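From: Eimear Hegarty
To: hands-and-grippers list
Subject: Re: Judon hand, worth the rental?

Corrado Fiore wrote:
> Has anyone had the Judon hand on trial from Lamont? We are quoted
> 900 a month for the pair. Mostly I want to know about upkeep
> and whether it copes with ordinary kitchen things.

Corrado,

We have had a pair since April, on the 36-week plan. 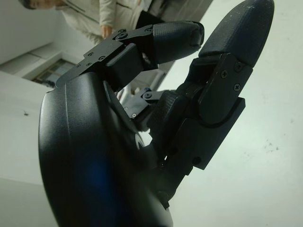
Upkeep is mostly screws. Lamont asks for a check every 100 hours and it takes Halina most of a morning. The plates on the sides of the fingers are held with plain Phillips heads, so you don't need special drivers. We have replaced two fingertip pads so far. Spares come from Lamont only, and the last order was slow.

On kitchen things, we do toast and trays. Bread is fine if the slice is firm. Soft white bread gets dented unless you turn the grip force well down.

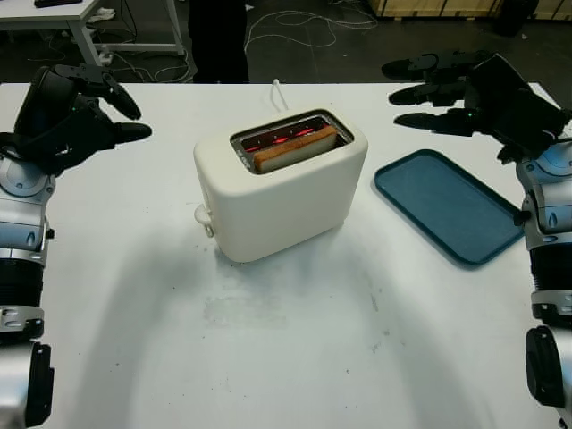 Trays took longer. With a thin rim the fingers tend to slide under instead of closing on it, and we ended up writing our own approach for that. The sample code was no help.

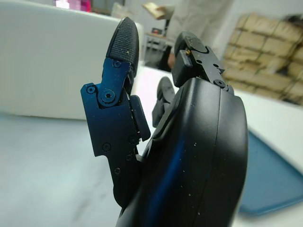 Support answers email within a day, but phone support costs 260 extra and I would skip it. Ask them to put the pads in the contract. Ours are billed separately.

Eimear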